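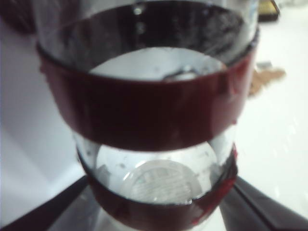 Section 4. Loading cups, jars and stemmed glasses

Read this section after the Hellon rack has been put together (Section 2) and leveled (Section 3). The instructions apply to the single-tier and two-tier versions. Differences for the two-tier version are given in the notes.

4.1 Before you load anything

Wash and rinse all pieces first. The Hellon is a drying and storage rack and has no way of removing grease or soap. A piece that goes on with a film will come off with the same film, and the film will be harder to shift.

Check each piece in the following order.

1. Hold the piece upright near a window or under a lamp and look straight down into it. Spots and fine marks near the base show up best from above. From the side, the curve of the wall tends to hide them.

2. Take out anything left inside. Teaspoons, stirrers and lemon pips are the usual ones. A metal spoon left in a cup will drop onto the tray when the cup is turned over and can chip the coating.

3. Run a fingertip lightly around the rim. Do not load a piece with a chipped or rough rim, and do not keep it for drinking.

4. Turn the piece over and look at the base. Price labels and paper stickers should come off before the first wash. Soak the base in warm water, peel the label slowly, then rub away any glue with a little cooking oil on a cloth. Wash again to remove the oil.

Note: Molded or printed marks that are part of the base don't come off. Leave them alone.

Caution: Do not scrape labels from plastic cups with a knife or razor. Scratches in the base hold residue and look like dirt from then on.

4.2 Cups with colored bands or other decoration

Bands, stripes and lettering on the outside of a cup may be fired on, painted or simply tape. If you don't know which you have, treat the cup as if it were painted.

1. Wash by hand in warm water with a soft sponge. Keep the rough side of the sponge off the bands.

2. Rinse inside and out. Soap tends to sit along the edge of a band, so let the water run over it for a few seconds.

3. Shake the cup once over the sink and place it upside down on a short peg (front row).

4. Leave a finger's width between decorated cups. Two painted surfaces pressed together can stick, and one will pull color off the other when they are lifted apart.

5. If the band is tape, check its edges once the cup is dry. Press down any corner that has lifted. Replace the tape if there is water trapped under it.

Colored bands are a handy way to tell one household member's cup from the next, and the short pegs were spaced with that in mind – the outside of each cup can be seen from the front without moving its neighbor. If you add your own bands, keep them a little below the rim so that lips don't touch the tape.

Note: Tape bands will not last in a dishwasher. Vinyl tape holds up longer in hand washing than paper tape does. Do not use foil tape.

4.3 Jars

Jars are heavier than cups and hold more water in the shoulder, so they go in the back row over the deep part of the tray. Preserving jars, coffee jars and straight-sided storage jars are all fine as long as the mouth is wide enough to drop over the peg without forcing.

1. Take off lids, clips and rubber seals. Dry these flat on the side shelf. Seals should not be hung over a peg, where they stretch.

2. Wash the jar with a bottle brush. Work the brush into the angle where the wall meets the base, which a sponge will not reach.

3. Rinse with clean water and swirl it. Empty the jar and repeat.

4. Lower the jar over a long peg, mouth down, until the shoulder rests on the collar. You should be able to turn it freely. If it tilts, the collar has not been pushed down to its stop (see 2.6).

5. Load the two ends of the back row first and then work toward the middle. This keeps the weight even on both feet.

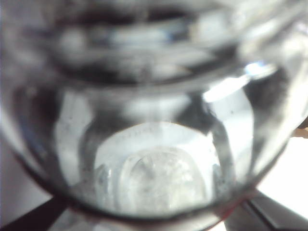
Thick glass takes longer to dry than thin glass, and a jar with a narrow shoulder takes longest of all. In a heated kitchen most jars can be left on the rack overnight and put away in the morning. In a damp room, allow a full day. The vents in the tray must be open – slide the vent bar to the left until it clicks.

Jars that will be used for flour, sugar, rice or other dry goods need one more step. When the outside is dry, turn the jar upright on the side shelf and leave it open for an hour before filling. A little damp in the bottom will clump the first inch of whatever goes in.

Caution: Let hot jars cool on a folded towel before rinsing or loading. Glass straight from boiling water can crack if it meets a cold peg or a wet tray.

Caution: Do not stack jars inside one another on the rack, even when they fit. They can lock together as the glass cools.

Two-tier version: Jars go on the lower tier only. The upper tier is for cups and light glasses.

4.4 If two pieces have stuck together

This usually happens when cups or jars are nested while wet.

1. Stand the outer piece in warm water up to its middle. Do not use boiling water.

2. Fill the inner piece with cold water.

3. Wait two minutes and turn the inner piece gently. It should come free. If it doesn't, change both lots of water and try again.

4. If the pieces still hold, put a few drops of dish soap around the join and leave them overnight.

Do not tap stuck pieces with a spoon or pry between them. Wear gloves for steps 3 and 4 if either piece is glass.

4.5 Cloudy glass and water spots

Small dots and streaks are nearly always minerals left by hard water. They are harmless and can be cleaned off in one go if you catch them early.

For light spots:

1. Mix one part white vinegar with three parts warm water in a bowl.

2. Dip a soft cloth, wring it out, and wipe the inside first and then the outside.

3. Rinse in plain water and dry straight away with a lint-free cloth. Do not leave to drip.

For heavier film, fill the piece to the brim with the same mixture and let it stand for thirty minutes. Go over it with the bottle brush, paying attention to the base. Repeat if needed.

If the glass still looks milky after two treatments, the surface has most likely been etched by dishwasher detergent. Etching is permanent. The piece can still be used.

It is easy to mistake a reflection for a streak, especially in a curved wall. Tilt the glass a little before you start scrubbing. A reflection will slide across the surface and a streak will stay where it is.

Note: Vinegar should not be left standing in the drip tray. It dulls the coating. Rinse the tray after cleaning glass over it.

4.6 Stemmed glasses and large bowls

Wine glasses, footed tumblers and wide bowls use the hanging rails, part 211, supplied in the flat bag with the screws. If the rails have not been fitted yet, go back to 2.9.

1. Hold the glass by the bowl when washing. Twisting the foot against the bowl is the most common cause of a snapped stem.

2. Rinse, then tip the glass slowly so the water runs out over one part of the rim.

3. Turn the glass over and slide the foot between the rails from the front. Push it back until it meets the stop or the next glass.

4. Check that the bowls do not touch. On the narrow rail spacing, large bowls need an empty place between them.

5. To take a glass off, lift it slightly and draw it straight forward.

A glass with a foot too thick for the rails can stand mouth down on the side shelf with the ribbed mat, part 256, under it. The ribs let air in beneath the rim. Glasses left mouth down on a flat surface will fog inside and pick up the smell of the shelf.
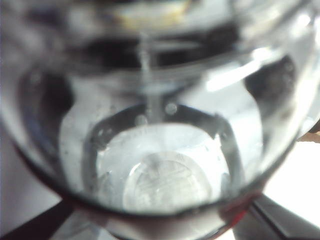 4.7 Putting pieces away

1. Empty the rack once everything is dry. It can be used for everyday storage, but pieces kept on it for weeks at a time will gather kitchen grease and should be washed again before use.

2. Wipe each rim with a clean cloth as you take the piece off.

3. Store cups and glasses upright in a closed cupboard, or mouth down on open shelves with a mat.

4. Store jars with their lids resting loosely on top. A sealed empty jar goes stale.

5. If you have the Hovcombe wall shelf, hang it so that the lower edge is clear of the tallest jar in the back row. The two bracket heights are marked on the template.

4.8 Emptying and cleaning the tray

Empty the tray each time the rack is unloaded. Pull it toward you with both hands, keeping it level, and pour from the spout corner. Once a week, wash it with dish soap and a soft cloth. The collars lift off the pegs and can be washed with it. Dry the underside before sliding it back.

If water collects under the tray, either the vent bar is not fully across or the rack is leaning back. Repeat the leveling steps in 3.2.

Replacement collars come in packs under order number 1766. Collars made for the older Tamura rack have a smaller bore and do not fit the Hellon pegs. Quote the number on the left foot when ordering any part from Skindiswood.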